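Okay, gripper week is over and I have OPINIONS. Long thread, get a drink.

Background for new people: I have one small arm, one wrist camera and three ways of grabbing things. For months I'd been swapping grippers based on mood. This time I gave each one the same jobs and wrote everything down like a grown-up.

The contenders:
- the Miltside two-finger, stock rubber pads
- the same Miltside with soft fingers I cast myself
- the Povgate suction cup, single cup, small pump

Total attempts logged: 2,708. Yes, I reset every single one by hand. My podcast backlog is gone.

Objects were all kitchen stuff. Sponge, plastic lid, wooden spoon, lemon, a mug and a steel mixing bowl. I like kitchen stuff because it's cheap, it's all different shapes and you can replace a lemon.

Let's start with the sponge, where the stock fingers were perfect and I have nothing interesting to report. Suction on a sponge went exactly how you think. It just breathes through it.

Lemon: soft fingers, by a mile. The stock pads touch it in two little spots and it spins. The soft ones wrap around and settle. I did a lap of the room the first time it held through a full wrist rotation.

Plastic lid: suction wins so hard it's almost unfair. Come down flat, pump on, up it goes. With fingers you have to get an edge under the rim first, and I burned a whole evening on that approach angle.

Now the bowl, which ate half the week and taught me the most. A bowl is a mean object! You can't close on the whole thing because it's wider than the gripper opens. So you pinch the rim, and then your entire world is a thin curved lip.

And the wrist camera has to find that lip. This is the view it's working with when the bowl is off to one side.
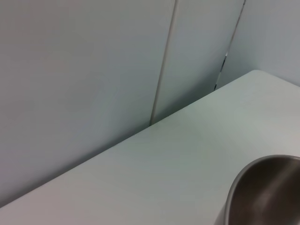

Wrist cam view, steel bowl lower right. Wall and table are nearly the same gray.

Look how much of that is just pale gray on pale gray. My edge finder loved the back of the table. Long, straight, beautiful line, why wouldn't it? The seams between the wall panels got votes too. Meanwhile the bowl rim is right there being a nice smooth curve and getting outvoted.

First fix was dumb and worked: ignore straight lines. Fit curves only, throw out anything that doesn't bend. That took out the table edge and both seams in one go.

Second fix was to use the inside of the bowl. The metal in there is much darker than the table, so you get a strong step from light rim to dark interior. I'd been trying to find the outside of the rim against the table, where there's way less contrast. Wrong side of the edge the whole time!

Third thing, less of a fix and more of a warning. Polished metal throws a soft band of light down the inside of the curve. Move the wrist and the band moves with it. If your tracker grabs onto that, it will follow the reflection very confidently to nowhere. Ask me how I know.

Viktória Szénási suggested I back the camera off before the final approach so more of the rim is in view, and only then commit. I grumbled because it adds a move. She was right. Thank you, Viktória, I owe you a lemon.

Okay, bowl results by gripper. Stock fingers: solid once they find the rim, but they slip if they land at an angle. Soft fingers: they forgive a bad angle, but they sag under the weight on a long carry. Suction: fine on the flat bottom when the bowl is upside down, pretty hopeless on the curved inside.

Controller notes, for the three of you who care. I ran the first half on the Pultcombe board and the second half on the D'Souza one. Pultcombe is easier to set up - plug in, home the arm, go. D'Souza took me most of a Sunday but lets me set the closing force in much finer steps.

That mattered a lot for rim pinches. I ended up at 33 on the D'Souza force scale for the bowl and 60 for the mug. Those numbers mean nothing on your setup, so please don't copy them. Do your own sweep, it's kind of fun.

One caveat: switching boards halfway means I can't cleanly separate gripper effects from controller effects on everything. I redid 190 of the bowl attempts on the Pultcombe to check and the ranking held. I didn't redo the mug. The mug and I need some time apart.

If I could only keep one: stock Miltside body, soft fingers, D'Souza board. I'd miss suction every time I saw a lid, though.

Next up I want to try a hybrid pad, stiff at the tip for rims and soft further back for round things. Mold is half designed. If you've cast something like that, tell me which silicone you used and whether it peeled off the stiff part, because mine keeps peeling.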